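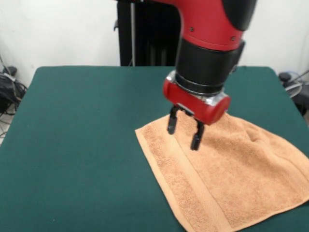 Terry cloth, laid flat on felt.

Week 2: Why loops? Absorbency and pile fabrics

Okay, so last time we got through plain weave and twill and I promised you'd get to the fun stuff, and for me the fun stuff is towels. I know. Bear with me, I've been teaching household textiles for 20 years and I still get excited about this one.

Start with the basic question. Why does a towel have loops at all? A flat cotton dishcloth soaks up water perfectly well, and my grandmother dried everything (dishes, kids, the dog) with flat linen. But loops give you a lot more yarn surface in the same square of cloth, and they leave little gaps where water can sit while the fibers take it in. Cotton is great at this part. Polyester mostly isn't, although very fine polyester can do a decent job by holding water between the fibers.

How the loops get there

A terry loom runs two sets of lengthwise yarns. The ground warp is held tight and the pile warp is kept slack. The weaver puts in a few crosswise yarns a short distance away from the finished cloth, then pushes them all up together. The tight yarns stay put, the slack ones buckle, and there are your loops! In the most common version this happens every three picks, so you'll see it called three-pick terry in the reading. Please draw this for yourself at least once. I've watched so many people nod along and then get completely stuck when they try to sketch it.

Loops on both sides is ordinary terry. If one side gets sheared you have velour, which feels lovely and prints well but doesn't dry you as quickly. Somebody always asks about beach towels at this point, and yes, lots of them are sheared on the printed side.

Weight

Towels are sold by grams per square meter, GSM for short. A 600 GSM bath towel is on the thick, plush side. Heavier cloth can hold more water in total, but it also takes ages to dry on the rail, and a towel that stays damp starts to smell. My own favorites at home are thinner than you'd guess.

Fabric softener

Don't! Or go easy, anyway. Softener leaves a coating on the fibers and the water has a harder time getting in. New towels often come with a finish on them too, so if yours seem to push water around the first time, wash them a couple of times before you give up on them.

Mirjana Stoyanova asked after class whether line-dried towels feel stiff because of hard water. Partly, maybe, but you'll get some stiffness with soft water too. The loops dry flattened and stuck together with no tumbling to open them up. Give the towel a good hard shake before you hang it and another one after.

For next time

Read the Cairns chapter on pile fabrics, pages 2 to 11. Skip the bit on carpets, we'll do that later with Hamish MacKinnon. Bring one old towel you don't mind cutting up, and small sharp scissors if you own a pair. We'll be pulling out ground yarns and pile yarns and comparing their lengths, and it gets fluffy, so maybe leave the black sweater at home.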